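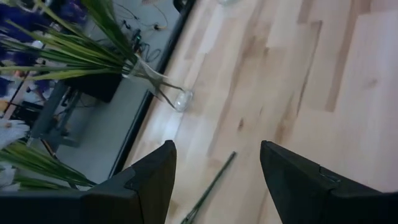 Unit 5: Artificial stems in small glass vases

Trenness Evening School, Course in Table and Room Dressing
Handout prepared by Gizella Sárközi
Revised Thursday, July 4, 2019

Please read these notes before the practical hour. They replace the old sheet, where the part about cutting was wrong and some of you have cut your stems too short by following it. I am sorry for this.

1. What we are doing in this unit

In Unit 4 we worked with one large pot and many stems. Now we go the other way: small vases, few stems, and several vases which must look well together on the same table. Many students find this more difficult. In a big pot a bad stem can hide itself behind the others. In a small clear vase everything is seen, also the part which is under the neck.

You will work with artificial flowers only. The colours are purple, violet, magenta and white. The vases are glass, some clear and some green, some with ribs and some smooth. For your homework you may use any vase you have at home, if its neck is not wider than three fingers.

2. Preparing the table

Take everything off the table before you begin, then lay out the stems flat, each colour in its own place. A pile in the middle is a bad beginning, as the small leaves catch in each other and the heads come off when you pull. I prefer to lay the bunches at the two ends of the table and to keep the middle for the vases.

Lay the stems so that the heads point outwards and the cut ends point towards you or towards the middle. When you take a stem, hold it low, near the end. If you hold it by the head, sooner or later the head will stay in your hand.

Put the vases down where the light falls on them from the side. Green glass especially needs this. In a dark corner it looks almost black, and near a window it is a different object.

A remark about the floor: thin stems roll and slide, and small glass rolls too. Look under and beside your table before you move your chair, please.

3. Opening the stems

Artificial stems come pressed together in the packet and they are never ready to use. Open every stem before it goes into the vase, in this order:

Straighten the main stalk with two hands, beginning from the bottom.
Bend the side stalks out, one to the left, one to the right, one to the front.
Turn each flower head a little, so that they do not all look in the same direction.
Last, pull the long leaves through your fingers to give them a soft curve.

The grass-like leaves are what most students forget. They are thin and you may think they do not matter, but they give the arrangement its height and its movement. With one green vase you can even use long leaves alone, without any flower, and let them go high up. It makes a quiet partner for the purple stems.

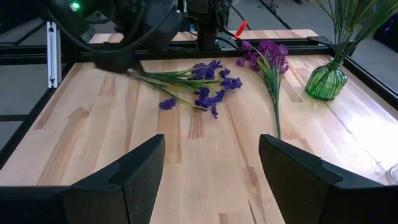

How many stems should go into one small vase?

Three to five is a good number when each stem has several small heads. If the stems have one large head each, begin with three and look at it from a distance before you add another. The neck of the vase also decides for you: when you must push, you have one stem too many.

4. Choosing the vase

The old rule from the books says that the flowers should be one and a half times as high as the vase. For fresh flowers in a large room it is a good rule. For small glass I find it too strict, and I let you go up to twice the height when the blooms are light and the leaves are thin.

Tall vase with a narrow neck. The neck holds the stems together, so they stand almost straight and open only at the top. Use it for dark flowers, which need to be lifted up in order to be noticed. Do not put a heavy head in it. A narrow vase falls over easily, also when it is glass.

Short ribbed vase. The ribs break the view of the stems, and so it forgives untidy ends. The stems will lean to one side. Let them lean, and choose the side: they should lean towards the next vase, as if two people are speaking.

Small green bottle. The colour is already strong. Purple with green is a good pair, white with green is calmer. I would not put magenta in it, but Norbert Gulyás, who teaches the other group, does it every term and his students are content.

5. Two vases beside each other

Begin always with the taller one. Put it in the middle of the table, or a little behind the middle, and finish it completely. Then place the shorter vase to the right or to the left, about one hand away, and only then fill it. If you fill both vases at the same time they will become the same height, I have seen it in every group.

The two bunches should have something in common and something different. The same kind of green with two different purples is enough. A dark purple

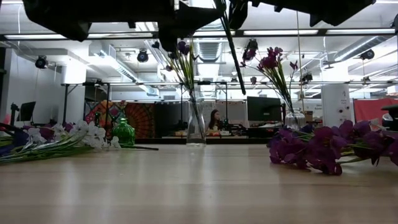 next to a brighter magenta works well in daylight. Under yellow lamps the dark one loses its colour and becomes brown, so look at your work once with the lamps on and once with the lamps off before you say it is finished.

Keep back the stems you did not use. Leave them lying on the table until the end, as you will surely want to exchange one. Emese Kozma has told me that in her group the packets are closed too early and then nobody wishes to open them again.

6. Three vases in a row

This is the task for the practical hour. You will make three bouquets in three small glass vases and set them in a row along the far side of the table, where the guest does not need to reach over them.

Each vase has its own colour. I suggest white on the left, blue-violet in the middle and magenta or pink on the right, from light to warm. White flowers spread widely, so give this vase more room on its outer side. The middle bouquet should be the most compact of the three. The right one may be the tallest. Many students want the tallest in the middle, like in a church, and for a church it is correct, but on a dining table

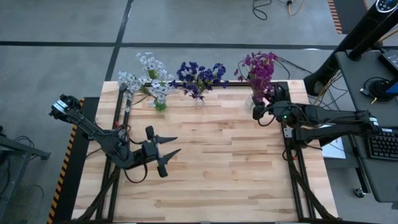
it makes the whole row stiff. With the height at one end the eye has a way to go.

The distance between the vases should be equal, measured from glass to glass. Do not measure between the flowers, for the white bouquet will deceive you. Stand up, go back three steps, and correct. Then sit down in the guest's chair and correct again, as the row looks different from there.

7. Cutting (this replaces the old sheet)

Hold the stem beside the vase, outside of it, with the end at the level of the bottom. Mark the place with your thumb. Now cut two centimetres longer than you think. There is wire in most stems, so use the wire cutters from the box and leave the good scissors alone. If a stem is too long for a short vase and you do not want to cut it, bend the last part upwards inside the glass. In ribbed glass this will hardly be seen. In smooth clear glass it will.

8. For next time

Bring one vase from home and 30 centimetres of soft wire. Read page 43 of the course book, only the part about narrow necks. Please also wipe the inside of your vase with a dry cloth, finger marks on clear glass are visible from across the room.

Students who missed Unit 4 can ask Ubaldo Leone for the notes. The next course begins in October.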